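Kavley > Robotics > Posts > Threads

12 July 2024
Posted by the Kavley bench account

Right, thread on the bottle job and why it's been paused. Typing fast, sorry. Some of you on the Trirnville side have been asking since yesterday.

Short version: the wrist drops out. Arm's halfway through a job and the wrist joint just goes limp for a moment, then comes back as if nothing happened. No alarm. Nothing on the panel. That's the bit I don't like.

First saw it in June. Put it down to a bad bottle pick, carried on. My mistake, should of logged it there and then.

Numbers for those who want them. 721 tries in the log so far. 590 clean. The rest are a mix — plain missed grips, bottles rolling off, me hitting stop — and 15 I'm now sure are the wrist.

15 doesn't sound like much. But a limp wrist with something in the fingers, near a counter edge, near a person's hand? No. Not running that with anyone stood next to it.

The job itself is dull. Plastic water bottles, marble counter, one arm. Some lying down, some stood up. Anyone could do it with their eyes shut, which is why we picked it. 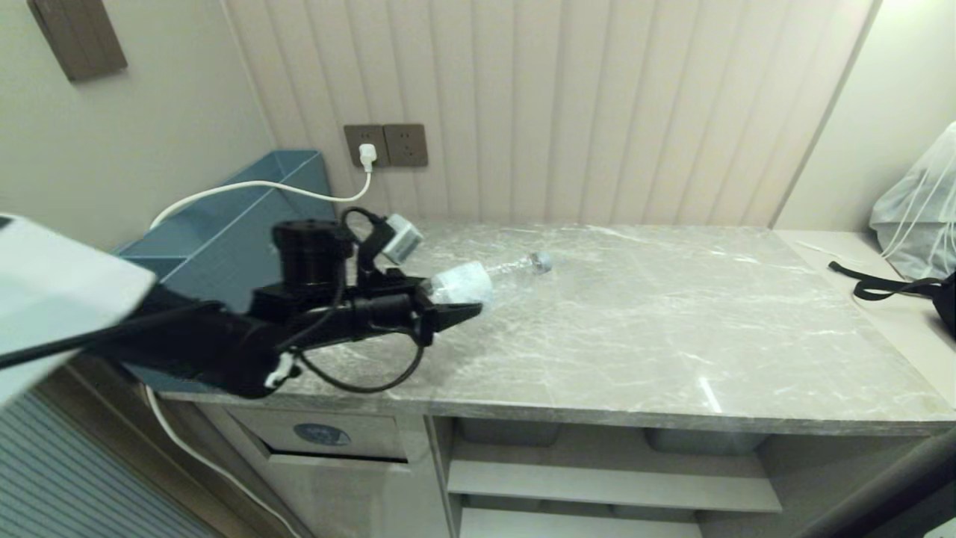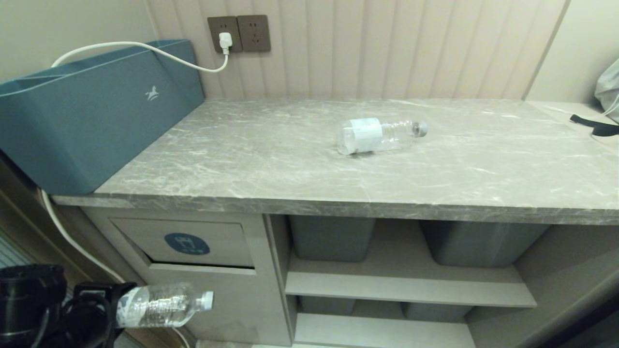
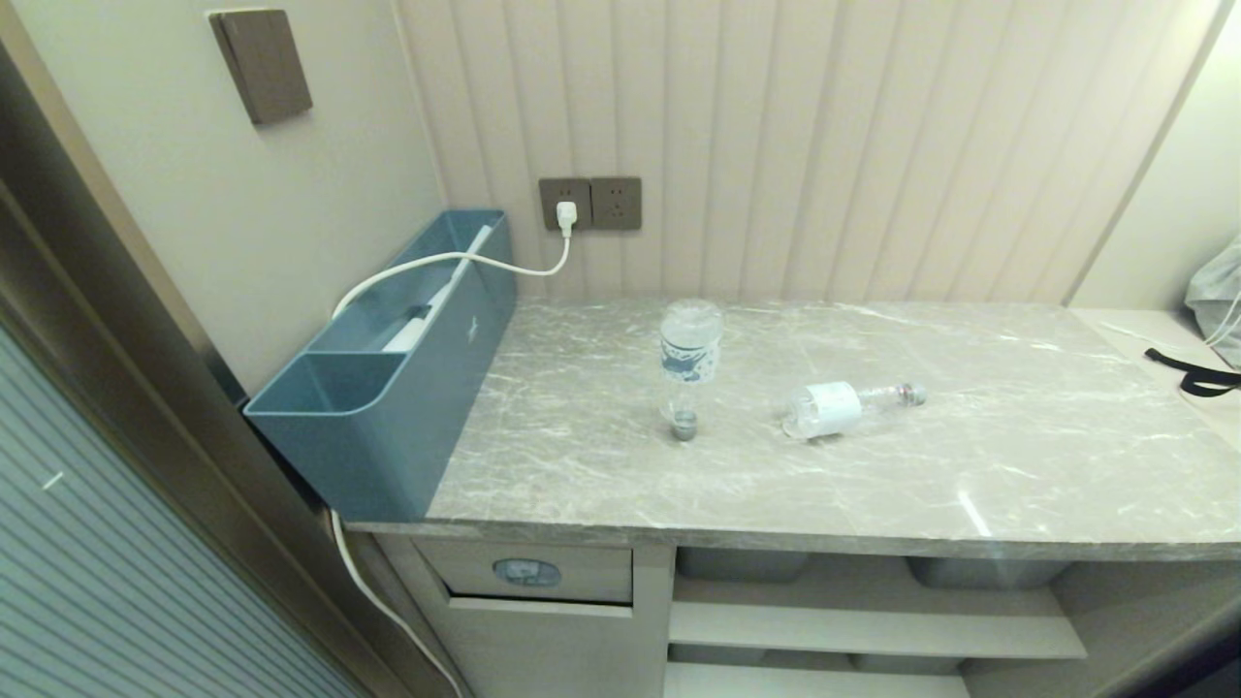
The bottle job at the grey counter. Gripper in the first two, two bottles on the counter in the last.

Back to the fault. What I've tried:

Swapped the power supply. No change.

Turned the speed right down. Fewer drops per hour but then it's doing fewer picks per hour, so that tells you nothing. Took me a whole afternoon to spot that, well done me.

Went back to the old Himard control build. Still there. So it's not the update, and I owe the Himard lot an apology for what I said in the other thread.

Wiggled cables. Very scientific. BUT — bend the lower wrist cable hard with the arm reaching out low and I can get it to drop nearly every time. Arm tucked in, can't make it happen at all.

So my money's on that cable. Either the connector's backing out or there's a broken strand inside teh sleeve. Outside of it looks perfect, I've been over it with a torch.

The bigger worry is the silence. Controller sees the joint vanish and come back and decides that's fine. It is not fine. Lost contact with a joint should mean full stop, brakes on, someone walks over and resets it by hand. Have asked Lunde how to make that the default. They've replied, want the raw logs, sending tonight.

If you've got the same arm, please check two things before you next run it:

1. Reach it out low and flex the wrist cable by hand, motors on, standing well back from the fingers with the stop button in your other hand. Watch for a sag.

2. Search your logs for joint dropouts under a second. Ours were all in there, just filed as info and not as a warning. Grr.

Spare cables on order, 2 of them. Until one's fitted and it's done a full day clean, arm stays off. Yes that includes "just a quick demo". Don't ask.

Will add to this thread when the cables turn up. If you've seen the same sag reply with your build number pls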